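About this blog, and how I ended up in a boat

I started kayaking at 41, which people at the club tell me is neither early nor late. Before that I had done a bit of swimming at school and nothing else on water. My sister-in-law, Henrike Hellwig, had a spare seat in a double on the canal at Besdale one August, and I went because the other person had dropped out.

We did 2 miles that day and I steered into the bank most of the way. The next week I went again. By the end of the summer I had joined the beginners' group at Clondenness, where Dirk Oltmanns teaches on Saturday mornings. He is patient and doesn't say much. He spent my first session making me fall in on purpose until I stopped minding it.

Since then I have got my own boat, a second-hand sea kayak, red once and now mostly pink. I keep it on a rack behind the clubhouse. I still can't roll it reliably — some 22 tries this winter in the pool and I came up on my own a handful of times.
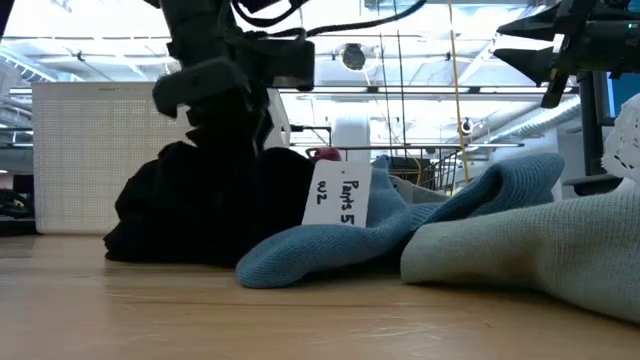

What I write about

Mostly trips. I put down where I parked, how far it was, what the wind was doing and whether the café was open. The longest so far was the lake at Kosavthorpe, end to end and back, with a night in the tent halfway. I also write about kit when I have used it long enough to have an opinion. The post on mending a spray deck is the one most people find, and it has been read 2,058 times, far more than any of the trips.

What I do the rest of the week

I work in the office at a builders' merchant and live with my husband and an elderly dog called Bogdan, who came out in the boat once and was sick. I sing alto in a choir on and off.

The next post will be the river trip from 16th April, once I have sorted out my notes. Comments are open, but I only check them at weekends.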